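We use cookies to remember your settings and to count visits. Accept all / Manage choices

The Three-Box Habit: An Interview With a Home Medication Organizer

She works out of a spare bedroom in Hirnside, and most of her clients find her through a card on the pharmacy counter. She spent 16 years as a pharmacy technician before she went out on her own. Now she visits people at home and helps them set up their pills so the right ones get taken at the right time of day. She asked that her name be left out because some of her clients are neighbors.

We talked on a Thursday morning at her table. She had coffee and I had tea.

"People think I'm going to come in with a big system," she said. "Most of the time I come in and clear off a counter. That's the first hour. You can't sort pills on top of mail."

She says the surface matters more than the box. She wants it flat, wiped down and pale enough that a small white tablet can still be found if it rolls. Her own kitchen has dark counters, and she doesn't sort anything on them.

"I dropped a water pill on mine once and found it when I moved the toaster," she said. "That was in February. I don't know when I dropped it."

Once the surface is clear, she has the client bring out every bottle in the house. That includes vitamins, eye drops, cough syrup and whatever is in the purse or the glove compartment. The most she ever counted in one home was 41. A good part of that was expired, and it went back to the pharmacy in a grocery bag.

"Then we put almost all of it away again," she said. "One bottle on the table at a time. You open it, you take out what you need, you close it, you move it off. If there are two bottles open, sooner or later you'll put a cap on the wrong one." 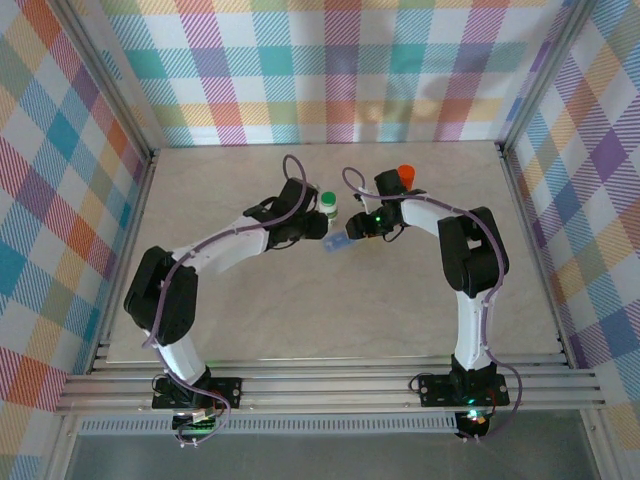
She is strict about caps. A cap goes back on before the next thing happens, even if the phone rings. She told me about a client who liked to line up all the caps in a row and put them back at the end. It worked for years, and then one week it didn't, and they had to take two bottles to the pharmacist to get them straightened out.

I asked which organizers she likes. She said she gets that question more than any other and that she doesn't have a favorite brand. A client once gave her a Fledent case with a timer in it, and she uses it for paper clips.

"The seven-day ones with four rows are fine if you really have four times a day," she said. "A lot of people don't. They have morning and bedtime, and then twenty-some little doors they're not using. They start putting things in the extra doors. Mints. A ring. I've seen a tooth."

For someone with a short list, she would sooner start with a three-compartment box, filled fresh each day. It fits in a coat pocket. She gives each compartment a job and the job never changes. In her own box the first is breakfast, the middle is supper, and the last is bedtime.

"The lids are what you check," she said. "You should be able to snap it shut and turn it over above the table and nothing comes out. If it's a hard lid, you might need to use the edge of a spoon. If it's a loose lid, throw the box out. They don't cost much."

She opens the lids all the way back when she fills, so they don't fall shut on her fingers. After that it's one compartment, then look, then close. She doesn't close them all at the end.
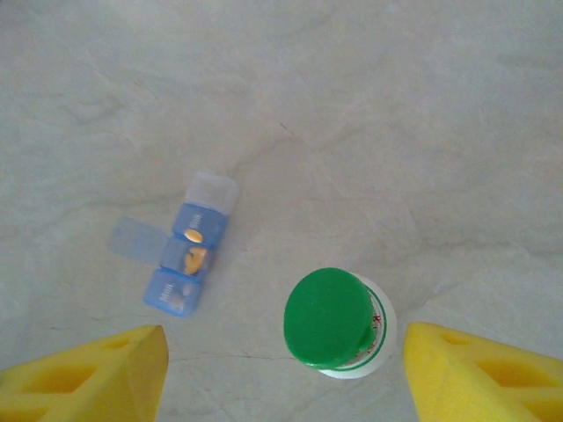

Soft gels are the ones that give people trouble, she told me. They stick to each other in warm weather, and two can look like one if you're in a hurry. She tells clients to tip the box a little and see whether they slide apart. Her other rule is to keep the original bottle, with the label, until the last pill is gone.

"The box doesn't tell you anything," she said. "If you end up in the emergency room with just the box, they have to guess. Bring the bottles, or bring a list."

The list is a plain sheet of paper taped inside a cabinet door. She writes it in marker, with the name of the pill, what it looks like, and when it's taken. She tried keeping client lists in an app called Ateo for a while but went back to paper when she found she was printing them out anyway.

She has done 147 home visits since she started. I asked whether people keep up with it after she leaves. She thought it over before she answered.

"Some do," she said. "I call after 2 weeks. If they say it's going great, I ask them to go get the box and tell me what's in it. Then there's a long quiet spell while they look for the box."

She doesn't change anybody's doses, and she won't say whether a pill can be skipped or cut in half. Those questions go to the pharmacist, and she'll sit with a client while they make the call.

Before I left she had me empty out my bag. I had a bottle of allergy tablets in the side pocket, two years past its date. She put it by the door with her car keys so she could drop it off that afternoon.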